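Student Projects > Grippers and Arms > Build threads
Topic: Handheld grippers for our club project, power strip task (long, sorry)

tinfoil_otter
Posts: 370

Okay, this is going to ramble, because I've been putting off writing it up and now I have too much to say. Our club is doing the household bench challenge this year. For those who haven't seen the rules, every team gets the same list of ordinary chores and you have to collect your own demonstrations and train your own policy. We picked the power strip one. Move it, turn it, straighten out the cord, push the buttons. It sounded like the easy one on the list!

We're using handheld grippers for the demos, and the idea is that later the arm gets the same fingers (we have a secondhand Leemans arm, which is a whole other thread). Three of us take turns. I'm the slowest by a mile.

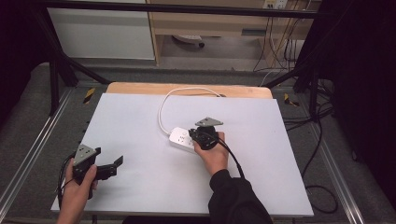
My big problem right now is the left hand. My right hand figured itself out pretty fast – push in, hold, done – but the left one just sort of hovers. When I go back through my own demos I've got the right gripper pushed up against the strip and the left one hanging over the board with its jaws open, not doing a thing. Is that going to teach the policy to hover too? Should I park it somewhere on purpose? Our team lead says leave it alone and collect more. I'm not convinced, and I'd love to hear from anyone who's trained a two-handed task.

Target is 4000 demos by the end of August. Please be nice.

mossy_bracket
Posts: 5

Following this one! We're doing the towel task and our left hands are also useless.

gearhound_pdx
Club mentor

I'm going to side with your lead, at least halfway. An idle hand is fine if it's idle the same way for everybody. What hurts you is three people with three different habits. If you hover and somebody else rests their gripper down by the table edge, the policy sees both and splits the difference, and then you get this slow sad drifting thing that I've had to watch at way too many finals.

Pick a park position. Write it down. Tape it to the wall if you have to.

tinfoil_otter

Okay, that makes sense, but then who decides? We've already got a bunch of demos from all of us and I really don't want to throw them out.

kettle_and_cam

I'm going to disagree with the mentor here, sorry! We trained on messy left hands all last season at Huven and the thing worked fine. If you force everybody into a park position you also get a bunch of stiff, fake-looking motion at the start and end of each demo, where people are thinking about parking instead of doing the task. I'd keep every one you've got. If it drifts, filter later.

The thing I'd worry about way more is the cord. Cords are evil. They never lie the same way twice, and your policy is going to see that big white curve and think it matters.

gearhound_pdx
Club mentor

"Worked fine" on a one-handed task, if I remember your writeup. Wasn't the left gripper unplugged for half of it?

kettle_and_cam

It was not unplugged!! It was plugged in and ignored. Different thing.

But fair, yes, it was mostly a one-handed task.

solderpuddle

Can I ask about the white board? We had all kinds of trouble with white on white. Our camera on the gripper would lose the edge of the object any time the lights changed and we ended up putting down a green mat. Are you stuck with white because of the rules?

tinfoil_otter

Not stuck, no. The rules say a plain surface and don't give a color. We went with white because it was already there and it's big enough for two people's elbows. I did wonder about it though. I'll paste in a chunk of our club log so you can judge for yourself, it has one of the gripper camera views in it. Excuse the style, the log has to go to our advisor so we all try to sound grown up.

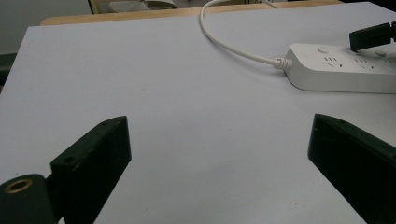

Skerkstead, August

Afternoon block, power strip task, two grippers. White on white was discussed again. The strip throws a soft shadow along its side and the dark slots on top stand out well, so the body of the strip is easy to find. The cord is harder. It has only a faint shadow to separate it from the board, and the loop runs out of view at the top. Agreed to keep the white surface until the first training run and then compare against a colored one. Lighting to be left as it is for the whole block, blinds included. Fingers on both grippers to be wiped down before the next block.

(End of log. "Blinds included" was aimed at me, I keep opening them.)

solderpuddle

Oh, that's better than ours was. You can find the strip no problem. I take it back a little. I'd still try the mat, but I wouldn't redo anything over it.

And the cord, yeah. I'm with kettle on the cord.

kettle_and_cam

Thank you! Finally!

What I'd do is change how the cord lies between every single demo. Pick it up, drop it, go. Don't arrange it. People arrange cords without noticing, they make these nice tidy curves, and then on competition day a judge plops the thing down in a knot and your arm just stares at it.

gearhound_pdx
Club mentor

No argument from me there. Shuffle the cord, fix the hand. You can have both.

mossy_bracket

Kind of a dumb question, but how do you start and stop a recording when both your hands are in grippers? We've been yelling at whoever's at the laptop.

tinfoil_otter

Not dumb, we yelled for weeks. Now we use a foot pedal. It's a Plalla one meant for sheet music, it pairs like a keyboard and we mapped it to start and stop. The only bad part is that I tap my foot when I concentrate, so I have a nice collection of very short demos.

mossy_bracket

Ordering one tonight, thanks!

solderpuddle

Watch the battery on those. Ours died in the middle of a block and we didn't catch it until we went to label everything.

tinfoil_otter

Noted, I'll see if it can run off a wire.

So here's where I've landed for now. I'm going to talk the others into a park position for the left hand, starting with the next block, and tag the old demos so we can train with and without them. Cord gets dropped fresh every time. White board stays until the first run. If kettle turns out to be right about the messy hands I'll come back and say so, in public, in this thread.

kettle_and_cam

Screenshotting this.

gearhound_pdx
Club mentor

Good plan. Post both curves when you have them, and please put them on the same axes this time.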